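# How a Shoe Gets Its Sole

A shoe has two main parts. The upper covers the top of your foot, and the sole sits between your foot and the ground. The Trimalell Footwear Learning Center prepared this page for readers in grades three to five.

## Choosing a material

Rubber soles grip the ground, so they are used for sneakers and rain boots. Leather soles are smooth and stiff. Foam soles are light and full of tiny bubbles of gas, which squash when you step down and spring back when you lift your foot.

## Joining the parts

Some soles are sewn on with strong thread. A heavy work boot may have 300 stitches – far more than a slipper needs. Other soles are glued. The worker brushes glue on both parts, waits 9 minutes, and presses them together in a machine.

## Testing

Before a shoe is sold, its sole should be tested. At our center, a sole is bent 3000 times and checked for cracks after every 500 bends. Glue is studied as well, because a weak glue lets the sole peel away at the toe.
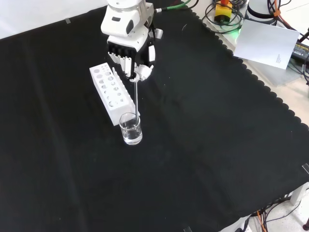
Fergus MacRitchie wrote to ask whether a peeling sole means that a shoe must be thrown out, and added that his own school shoes had been glued twice and were still in use. Many soles can be repaired. Ask an adult to take the shoe to a repair shop, and do not use strong glue by yourself.

## Words to know

**Upper:** the part of a shoe above the sole.

**Tread:** the pattern on the bottom of a sole.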